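We use cookies to make this site work and to count visits. Accept all | Only necessary | Read more

How to plan a small stockroom so that people find things

I have set up four stockrooms in the last years, the biggest for the Porusus repair shop and the smallest in a cupboard under the stairs of the Nnaji bakery. The method is always the same and it does not need special software. You need paper, a tape measure, labels and one quiet afternoon. For us it was a Tuesday, when the shop closes at two.

1. Empty one shelf at a time

Do not take everything out at once. I did this in my first stockroom and we had to climb over boxes for a week. Take one shelf, put the things on a table and wipe the shelf. Then decide for each thing: keep, give away, or ask. The "ask" box must have a date on it, otherwise it stays there for ever.

2. Make groups by use

Many people sort by size, and it looks very nice on the first day. But the person who comes to the shelf is thinking of a job. She wants to hang a door, so hinges, door screws and the small wooden wedges should live together -- also when they are not the same size. Write the name of each group on a piece of paper and move the papers around on the floor before you move the heavy things.

3. Measure before you buy boxes

Most of our shelves are 40 cm deep. A box of 300 mm leaves a gap behind it, and small parts fall into this gap and are lost. If you already own such boxes, put a strip of wood at the back. Measure also the height between two shelves and take away two fingers, so the hand can get in.

4. Give every place an address

I use a letter for the rack, a number for the shelf and a second number for the place, counted from the left. B-3-2 is rack B, third shelf from the floor, second place. Count always from the floor, as you may add a shelf on the top later. The label goes on the shelf edge and the same address goes on the box.

5. Use trays for the things that travel

Some items go out to the workbench and come back many times in a day. For these a flat tray is better than a deep box, because you see at once what is missing. At Griremley they keep one tray for each kind of job, and the tray goes back to its address in the evening, full or not. 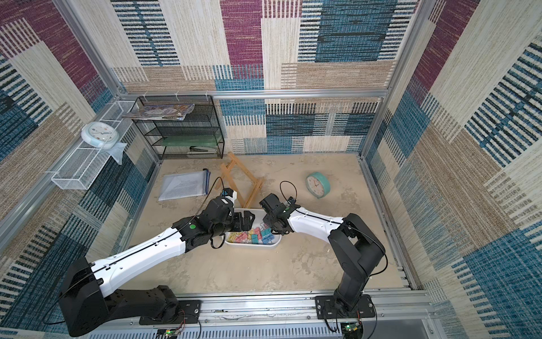
6. Write the list

A simple table is enough: address, name of the thing, smallest quantity, where we buy it. Use the words that people really say. In the Matberg catalogue our most used clip has a very long name, but in the shop everybody says "the grey clip", so I wrote both. Print the list in large letters and hang it inside the door.

7. Check a little every week

Choose one rack each week and compare it with the list. It takes me less time than a cup of tea. If something is often in the wrong place, I do not complain -- I move the address to where people leave it.

Heavy boxes should stand between the knee and the shoulder. Paint and glue need their own shelf, low down and away from the heater.

Get our monthly newsletter. Enter your e-mail address. You can unsubscribe at any time.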